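I have a weakness for a nice box. Cookie tins, puzzle boxes, the stiff kind that chocolates come in, zip-up cases that once held a set of something - I keep them all, and for years I kept them empty, stacked on top of the wardrobe where they did no good to anyone. Then last March I decided every box in the house had to get a job or get out, and I've been much happier with my cupboards ever since!

So these are the things I've learned about putting odd little belongings into odd little boxes. None of it costs much. I think I spent 20 dollars in total, and most of that was labels.

Start with the thing and go looking for the box afterward. I did it backward the first time. I had a lovely flat tin and went around the house trying to find something to fill it, and ended up with a tin of rubber bands, two dead pens and a foreign coin. Now I gather up whatever is homeless (charging cables, sewing bits, the bandages, spare keys) and lay it all out on a table so I can see the sizes. Then I bring the boxes over and try them one by one. It takes an evening with the radio on.

Measure the shelf before you fall in love. A deep box on a shallow shelf sticks out and gets elbowed to the floor. My cousin Edem Tsikata cuts a strip of cardboard as long as his shelf is deep and carries it around the house with him, and I've copied that.

Decorated lids go where people can see them. If a box has a painting or a pattern on it, I let it sit out on the sideboard and give it the things we grab every day. Plain shoeboxes go in the closet with a label on the short end, which is the end you'll be looking at. I forgot this and labeled 11 lids. Don't do that.

Zippered cases are for anything that tangles or spills. The hard-sided ones with rounded corners are my favorites, they don't crush and you can stand them up like books. Earphones, crochet hooks, a travel sewing kit, all good. Run a bit of candle wax along the teeth if the zipper is stiff, then open and close it a few times and wipe off the extra.

Anything with rubber or soft tubing wants room. Blood pressure cuffs, stethoscopes, bike pump hoses, the little tube from the fish tank.

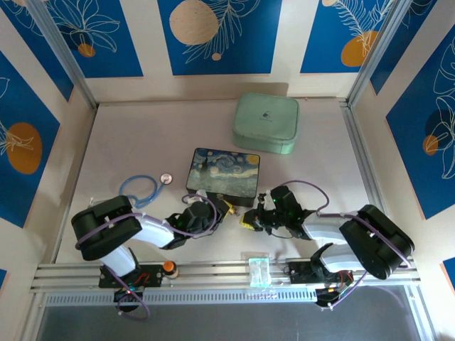 Coil those loosely, in big easy loops, and never fold them over to make them fit. A kink that sits in a drawer all summer is there for good. I keep mine away from the sunny window as well, and I don't put anything heavy on top. If the tubing has gone sticky, a cloth with a drop of dish soap and then a cloth with plain water has worked for me - let it dry completely before it goes away.

Cardboard boxes with printed lids need a dry wipe only. I ruined a very pretty one with a damp sponge and the picture came up in little curls. A soft paintbrush gets the dust out of the corners. If a corner has split, a dab of white glue on the inside and a clothespin overnight will hold it.

Line the bottom if you're storing anything metal. I use leftover felt, but an old T-shirt cut to size does fine and stops the rattling every time you open the drawer.

Last one. Leave a bit of empty space in every box. Mine are all three-quarters full, and that's how things go back into them at night when I'm tired and want to drop the scissors in and go to bed. The stuffed ones just grow a pile on top.

Next month I'm tackling the drawer under the oven, wish me luck!

Comments (3)

Iddrisu Tetteh
The candle wax worked on my old pencil case. I used a birthday candle and now it's faintly pink but it opens.

Nana Bonsu
What do you do about boxes that smell? I've got a tea box I'd love to use for ribbon and everything comes out smelling of smoke.

Ebenezer Addo
Nana, leave it open with a spoonful of baking soda in a saucer inside. Took a week with mine.

Contact | © Mohammed-Awal Antwi | Back to top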